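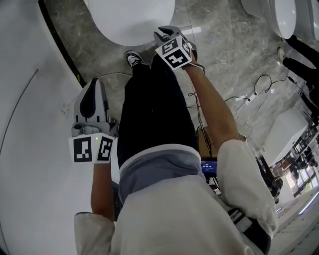
Grey marble floor and the curved white surface with its black trim strip

Minutes of the Enlow House residents' meeting, June

The meeting opened at 7.15 pm in the ground floor lounge. The minutes of the last meeting were agreed with one correction: the lift engineer is from Chambi, not Stadico.

2. Bathroom floors
Stadico has sent its price for cleaning and sealing the marble. It comes to 1,090 pounds for the shared bathrooms on the ground and first floors. Dadalero was asked as well but has not replied. Several residents wanted to know if the sealer would make the marble slippery. Stadico is to be asked for a matt finish and a small test patch behind a door before any work is agreed.

The black trim was discussed. Residents would like it kept, and the cleaners are to be told to use a soft cloth on it – no scourers and no bleach. The bleach now in the first floor cupboard will be taken away.

3. Cleaning times
The morning clean will start 45 minutes later, at 9.45 am, as asked for by those who leave for work at nine. Outdoor shoes in the bathrooms came up again. It was agreed not to make a rule, but a mat will be bought for the corridor.

4. Money
The mat and new cloths will cost 159 pounds, to be paid from the cleaning budget. Agreed.

5. Any other business
The corridor light outside flat 2 is still flickering. Chambi has been told twice – to be chased.

The meeting closed at 8.20 pm. Next meeting in September, same room.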